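Subject: Re: [allumlow-makers] left arm droops when it reaches in

Hi all, replying between jobs so forgive the spelling.

On a morning in May, Mwende Kimaro wrote:

> Left arm on the shared rig is sagging when it gets out past the middle of
> the bench. Shoulder servo gets hot too. Is it the servo or the mount? I
> had it at 30 percent speed and it still dipped. Also who moved the dish
> rack, my saved poses are all off now.

Rack was me, sorry. Turned it on the diagonal so the gripper comes at the plates from the end. Old poses are in the Grindholm folder, file 1363, if you want them back.

Re the sag – I reckon mount. Bracket bolts on the extrusion had backed off, both of them. Nipped them up, threadlock on, ran the plate routine again at your speed. Much better, maybe 2 mm of dip at full reach. Shoulder still warm but you can keep a finger on it.
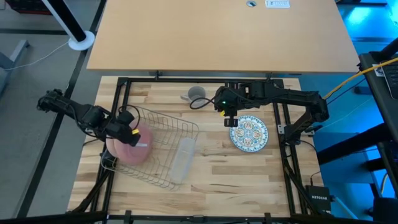

*Left arm at the pink plate in the rack, right arm over by the patterned one.*

Things still to do before anyone runs it unattended:

- right arm cable needs a proper tie, it loops out over the bench near the mug
- foam on the gripper fingers, bare ones skate on glazed plates
- controler is on port 3333 now, change it in your config or you'll get nothing

Mwende can you try your poses with the rack square again and tell me if the dip comes back? If it does I'll order a stiffer bracket from Selance, there's a bit left in the Khaemba kitty. Don't swap the servo yet pls, they're dear and I dont think it's cooked.

Back in the shed after tea if anyone wants a look.

Cheers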